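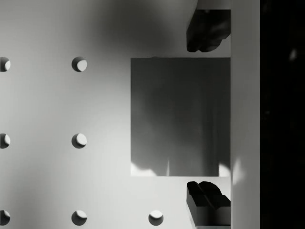

Gratik Support replied: Thanks so much for your patience on ticket 2301, and for sending the wrist view along! Could you try the Azar gripper kit again with the closing speed down at 40 percent, and let us know which build you're on?

Home Tickets Kits Downloads

Hello again, and thank you for such a quick answer. We're on build 1708 of the simulator. I lowered the speed as you asked and ran it 4 times over a long cup of tea, and the grip error only came up once, so I do think we're getting somewhere (hooray!). I haven't touched the table layout. 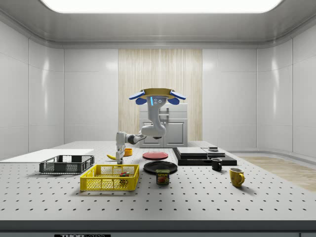
Wide view, arm over the table near the banana

Status: waiting on Gratik

We use cookies to keep you signed in.
Contact | © Gratik | Back to top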